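Search this site Enter keywords Go

Keeping cups and boards off a bare white tabletop

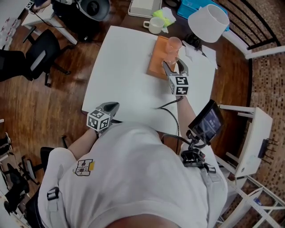
Light tabletops show rings and scratches early, so put a board under anything you drink from. A wooden board 19 mm thick is stiff enough – thinner ones tend to cup after washing. Stand it on edge to dry.

Thin plastic cups tip easily. Set them at least 50 mm in from the edge of the board, and route cables along the opposite side of the table.

For rings already there, wipe with a damp cloth, then a dry one. Dish soap diluted 1:50 is strong enough for up to 29 days of dried tea. Do not use scouring powder on painted tops.

Paper goes at the far end, away from cups.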